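The Blue Bin Method, or How I Finally Got My Shelves Under Control

I own a compartment tray with a grid of clear little cells, and for most of last year every one of those cells held the same thing: a mix. Screws with beads, beads with fuses, a single earring in with the picture hooks. I'd bought it at Jititz in October, full of hope, and then I filled it the way I fill everything (standing up, in a hurry, on the phone).

So this summer I gave myself 2 weekends and a budget of $100, and I started over on the workroom.

The shelving went first. I'm a big fan of slotted uprights, the metal kind with holes punched all the way up, and I will talk about them at parties if you let me! You can shift a shelf by one slot and suddenly the tall glue bottles fit. Mine came from Grastovden, secondhand, and I spent $40 on the lot. The blue plastic bins go at elbow height, open at the top, no lids. I tried lids. I stacked things on the lids, and then I never opened the bins again.

Small bottles get a lower shelf to themselves, labels facing out. Clear trays stay near the table, where I can see what's in each cell without picking anything up - that was the big change for me. And the cardboard box stays, one box, for things I can't decide about. A reader from Mekonnen wrote to tell me hers has been full for years, and I felt so seen.

Cables are still my weak spot. I've bought the ties, I've bought the little Tevero clips, I've watched the folding videos, and I still end up with a brown tangle next to whatever I'm working on. My current plan is a hook on the side of the table and lower standards.

The table itself I keep as bare as I can manage, and a bright green top helps more than I expected, because a dropped screw shows up right away.

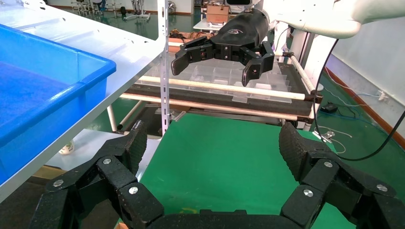
Next up is the closet under the stairs, and I've already bought the bins for it, which is exactly the wrong order. Measure first, then shop. I'll be returning at least one of them on Saturday.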